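Rowlands Building, second floor
Walk-round checklist, October
Form 779

Started 8:15 am, done before lunch. OK = fine, C = see comment, F = fix before next walk. Carried over from last time where marked.

1. WAYS OUT

Front stair door closes on its own: OK
Back stair door closes on its own: F
Comment: sticks an inch short of the latch. Same as last time. Closer arm is loose, needs tightening or a new one. Push it shut by hand till then.

Exit signs lit: OK
Comment: one by the copy room a bit dim. Still readable from the far end.

Hallway clear, full width: C
Comment: boxes from Riren stacked along the left wall again. Told them to move by end of day. You can get past but not with a wheelchair. If they're still there next month, write it up as an F.

Push bars work: OK, both
Floor plan posted at stairs: C
Comment: plan is the old one, shows the wall that came down. New print please.

2. FIRE GEAR

Extinguishers, 13 on this floor, all on hooks: C
Comment: twelve on hooks, one on the floor behind the kitchen door. Hook pulled out of the drywall. Pin and tag fine.

Tags in date: OK
Gauges in green: OK
Alarm pull stations not blocked: C
Comment: coat rack in front of the one at the Somance entrance. Moved it. Will probaly move back.

Smoke detectors, no covers or tape left on: OK
Alarm test heard in every room: C
Comment: faint in the supply closet with the door shut. Fine with it open. Ask Stendow if they can add a sounder there, they did the panel.

3. KITCHEN AND BREAK AREA

Coffee maker off timer: OK
Fridge cord and plug: OK
Microwave door seal: OK
Toaster: F
Comment: crumbs, lots. Unplugged it and left a note. Clean out or toss.

Floor by sink: C
Comment: mat curls at one corner, caught my foot on it. Flip it or replace.

First aid box stocked: F
Comment: no large bandages, one glove in a box of gloves. Burn gel out of date. List is inside the lid, refill from that.

Hot water tap label: C
Comment: peeling off, make a new one

4. CEILINGS, LIGHTS, OVERHEAD

Ceiling panels seated, no gaps, no stains: C
Comment: old stain outside the restrooms, ring hasn't grown since I penciled round it. Leave the pencil mark.

Recessed lights working: C
Comment: two out at the elevator end. Spares in supply closet, top shelf, box says 200.

Nothing hung from sprinkler pipe: OK
Cables overhead tied up: OK in hallway
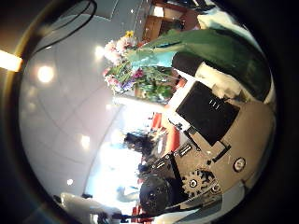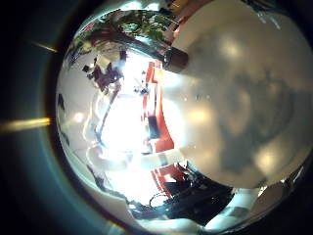
Vents clean: F
Comment: restroom vents furry with dust. Both. Elevator lobby vent OK.

Access hatch closed and latched: OK
Emergency lights, test button held down: C
Comment: all came on. Battery one by the back stair dropped off after 15 seconds. Order battery, not the whole unit, last time someone ordered the whole unit.

5. ELECTRICAL

Panel closet locked: OK
Clear space in front of panel: F
Comment: mop bucket, two chairs, a fan. Out. This was on the last sheet and the one before.

Power strips plugged into wall and not each other: C
Comment: one pair daisy chained under the desk nearest the window, front office. Split them.

Outlet covers: C
Comment: cracked cover, conference room, low on the door side. Doesn't move when you plug in but swap it anyway.

GFCI outlets trip and reset: OK kitchen, OK restrooms
Space heaters: C
Comment: found two. Allowed one. The allowed one has the tip switch, the other doesn't. Take home please whoever's it is.

6. STAIRS AND FLOORS

Handrails tight: OK front, C back
Comment: back rail wobbles at the bottom bracket. Screw turns and turns, hole is stripped. Longer screw or a plug.

Tread edges: OK
Carpet seams: C
Comment: seam lifting at the Somance doorway, tape holding for now.
Stair lights: OK

7. STORAGE

Heavy stuff on low shelves: C
Comment: paper cases up top again. Moved two, rest stayed, ran out of time
Shelves fixed to wall: OK
Cleaning products labeled: F
Comment: spray bottle, blue liquid, no label. Poured nothing, just set it aside on the left. Find out or get rid.
Step ladder feet: OK, rubber good on all four

NOT DONE
Roof hatch, key not on the ring
Riren back office, locked, meeting in there
Water temp at the restroom sinks, thermometer battery dead

FIX FIRST
Back stair door
Panel closet
First aid box
Emergency light battery

Copy to Rowlands front desk, copy in the binder. Last two sheets are missing form the binder so if you have them put them back.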